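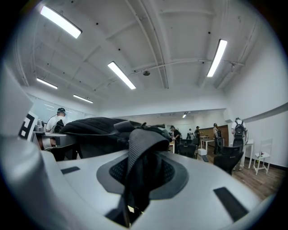
Agnese Uibo wrote to ask whether the hand-held gripper is something you can get comfortable with in one afternoon, or whether the open day is mostly standing and watching. You'll be using it! We would be bored stiff running a day where visitors only look on, and the tables in the demonstration room are there to be worked at.

Fotalau Hand-Held Gripper - Open Day at Utbridge

The Fotalau is a gripper you carry and work yourself, made for recording everyday hand tasks so that a robot arm can be trained on them later. The body is smooth, curved plastic in white and light gray, with a black strap and a dark mesh-lined recess in the middle. A square black-and-white marker sits on the inside of the upright panel at the side. People ask about the marker more than anything else, and we love explaining it, so please ask.

What happens on the day

Doors open at 2 in the afternoon. We start with a short talk on strap fit (short, we promise), then everyone moves into the long white room and gets going. Several people work at the same time, some of them wearing backpacks, so you'll see how a shared session runs as well as how the tool feels in your own hand. It's a friendly kind of busy - someone leaning over a table, someone else off at the far end - and you can wander over and talk to whoever is between tasks.

The tasks come from the Bosorton set, which has 217 of them. Folding a cloth is a good first one. Stacking cups is harder than it sounds, and the drawer task has a small fan club here already. Pick whatever you like and repeat it as often as you want. Slow, even movements make the nicest recordings, and most first-timers rush.

After the break we play back a few recordings on the Matsuda arm. Watching a motion you made with your own wrist come out of a machine is still my favorite part of the whole afternoon, and I've seen it a lot of times now! Some playbacks go wrong. We show those too, and talk through the grip and the timing.

Good to know

Wear sleeves you can push up. Bags can stay with you or go in the front office. Seating in the room is mixed, with office chairs and a wooden one by the wall, and you're welcome to sit for most of the tabletop tasks.

The battery and strap can both be swapped without tools. Memory holds 3,000 short recordings before it needs clearing. Left-handed visitors, tell us when you book and we'll set the strap for you before the talk.

Next open day: April, Utbridge site, entrance 7. Booking is through the Fotalau contact form.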